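Tuesday, June 7, 2022

Went to the open day at Umport today. I had the ticket since winter, when they put the first one off in December, and I nearly forgot it again. Took the bus from Wasley and walked the last part up the hill. It was warm and I should have left the jacket at home.

They gave us a paper badge at the door and split us into groups of 15. Mine went to the ground floor first. The woman leading it talked fast but she was clear. She said the building used to belong to a packing firm from Jestdale and they kept the floors because the floors were good. I liked that she told us about the floors.

First stop was a hall with conveyor belts, all switched off. We stood there for a while looking at them. A man behind me asked what they cost and she said she would find out, but he didn't get an answer while I was there.

The second stop was what I came for, the two-arm table. She told us the job for the afternoon was moving fruit between dishes, and that they practice it over and over with small changes in where things are put. I asked if the arms know what an apple is. She said they have cameras and a lot of past tries to go on, and that "know" was a word they argue about at lunch. I got a spot near the front and stayed for most of the talk. The arms are bigger than I expected from the leaflet, and the grippers are smaller. The fingers are black plates full of holes. I didn't ask what the holes are for and now I wish I had.

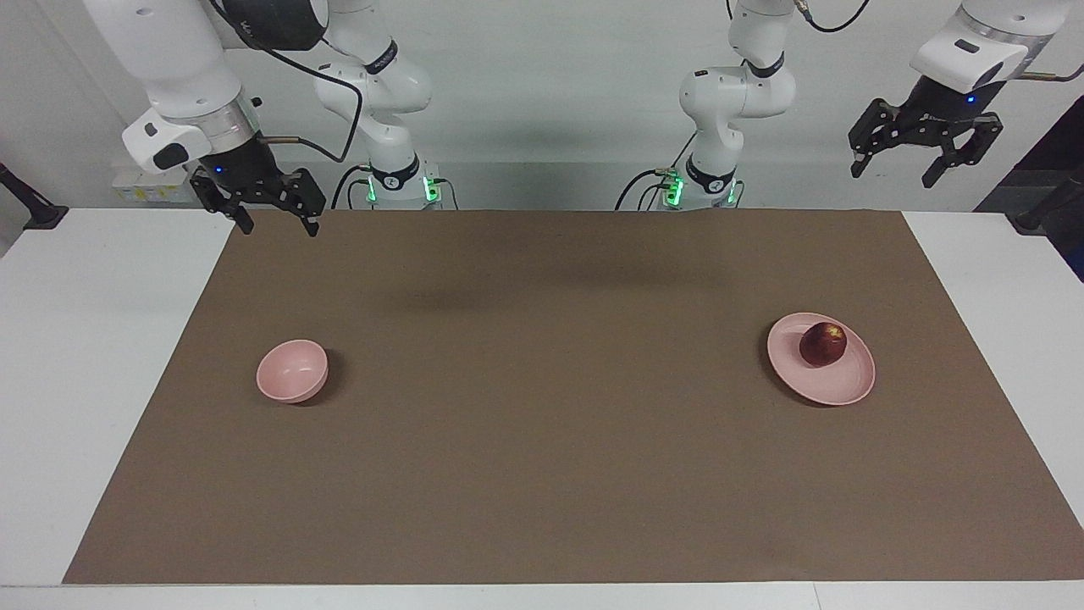 After the tour

Coffee was in the canteen on floor 4. It was free but the line was long. I had a cheese roll and sat by the window. Picked up the Bråten brochure from the rack, mostly to have something to read. It is about warehouse carts and I didn't get far with it.

There was a short film at three. The sound was low and the seats were hard. I stayed until the part about training courses. They run one in the evenings, 14 weeks, and you don't need a degree to sign up. I took the form. I'm not sure I want to travel that far every week, and the bus back took 75 minutes today with the roadwork.

Home by six. Fed the cat, heated up the soup, put the form on the fridge. Need to call the dentist tomorrow and return the library books.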